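How I pick a gripper for pulling CPUs (and the fingers I keep going back to)

So you've got an arm, you've got a bench, and you want it to take a processor out of an old tower without wrecking anything. I've been mucking about with this in the back half of our shed in Istdale since May, and I've had enough emails asking which gripper to buy that I'm writing it down once and pointing everyone at it.

Short version: the gripper matters less than the fingertips, and the fingertips matter less than where you put your camera. I know that's annoying if you've just spent the money on a gripper. Sorry!

What you'll want before you start

An arm that can hold still. Mine is nothing flash. A parallel gripper with fingers you can swap (if the tips are moulded on, give up now). A wrist camera, plus a second one on a stand looking across the whole bench. A tower or workstation you don't care about. I got a pile of dead ones from Merle Cartwright, who was clearing out a storeroom and wanted the shelves back.

Lay the case on its side, board facing up, and get the side panel right off. Push any cables that cross the socket out towards the drive bays and tie them if they won't stay. I use a slatted metal bench because I can clamp a fixture plate anywhere along it, but a solid top is fine as long as nothing slides.

Step one: sort the cameras out first

I did this last the first time round and lost an entire arvo to it. The wrist camera is brilliant for lining up with the socket and close to useless for knowing how high you are. The side camera is the other way about. Run both, and look at them next to each other while you jog the arm by hand. If you can only afford one, get the side one, and do your fine lining up by eye from a stool.

Watch your lighting as well. A bare lamp straight down on a motherboard bounces off everything metal and your wrist view turns to soup. Angle it, or stick some baking paper over it like I do. You'll still get a bit of glare on the shiny bits but it's livable.

The first two are from the wrist, the last one's from the side camera.

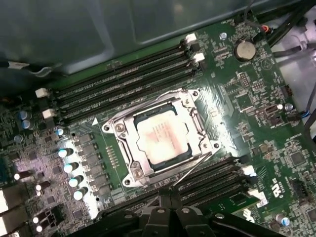
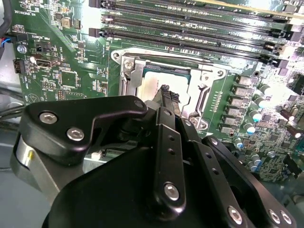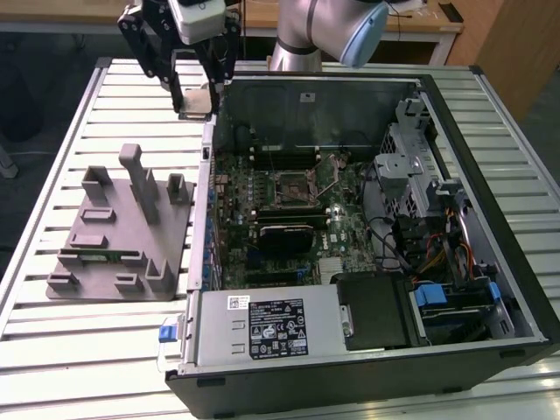
6 min read

Step two: wipe the lid

Heat spreaders come up covered in old thermal paste, and you can see the pale smears on the processor in the first shot. Paste is slippery. I tried leaving it on because I was lazy, and my plain plastic tips skated straight off. Isopropyl and a lint-free cloth, two passes, let it dry. If you're going to hold the chip by its edges you can get away with a lazier clean, but do the edges properly.

Step three: choose how you're going to hold it

I've tried 3 ways of doing this.

Suction was the one everybody told me to use. Ewan Ruddock lent me a little cup and pump and it does work, beautifully, on a clean lid. On a half-clean one it lets go whenever it feels like it. It also means another hose dangling off the wrist, and mine found a memory latch to snag on every single time.

Wide plastic fingers are what came in the box. Good grip, very forgiving, far too fat. By the time they're down in the socket area they've blocked most of what the wrist camera could see, and they want to sit on the memory slots. Great for lifting out memory modules, mind you, and I still put them on for that.

Narrow fingers, pinching the processor on two opposite edges, are where I ended up. That's the grip in the side view, with the chip held up over the corner of the case and the socket open. I had a set cut by Utus to a drawing Coralie Lockyer did for me, and the second set was better than the first because she talked me out of making the tips pointy. You want a small flat face. Pointy tips make the chip pivot.

Step four: set your force low and creep up

Start with the lowest closing force your controller will accept. Close on the chip, lift it a few millimetres, hold for a count of 20, and see if it sags. If it does, go up one notch. Mine settled at notch 4 out of 16, which is a lot gentler than I'd have guessed. Write your number on a bit of tape and stick it to the controller, as you will forget it - I did, twice.

Please make sure the retention lever is up and the load plate is swung right back before you go anywhere near the socket. I have a script that refuses to move until I've typed "open". It's silly and it's saved me.

Step five: approach straight, leave straight

Come down square to the board. The socket is surrounded by a metal frame and if you arrive on even a slight lean, one finger touches down first and you'll shove the chip sideways into it. If your case is sitting crooked, turn your whole work frame to match it. Don't try to fix it with the wrist joint alone, you'll only be chasing it all day.

Going out is the same path backwards. Straight up until you're well clear of the memory slots, then sideways. Contacts in the socket bend if you so much as look at them, so no swinging about down low.

What about the controller?

I swapped between the one that came with my arm and an Ellorberg box that Decha Sriwong had spare. For picking up a chip I couldn't feel any difference. The Ellorberg was nicer to jog with (proper dial, decent clicks) and its menus are a nightmare. If you've already got one that works, keep it and spend the money on a second set of fingers.

Have a go with a dead board first, and let me know what tips you end up with. I'm keen to hear from anyone who's got suction behaving on a mucky lid.

Related posts
Printing soft pads for parallel grippers
Parking memory modules: the slotted holder I use
Wrist camera or side camera? A long ramble
Jarrah Kerslake's cable tidy for small arms
Ó Súilleabháin quick-change plate, first impressions

Contact | Copyright, all rights reserved | Back to top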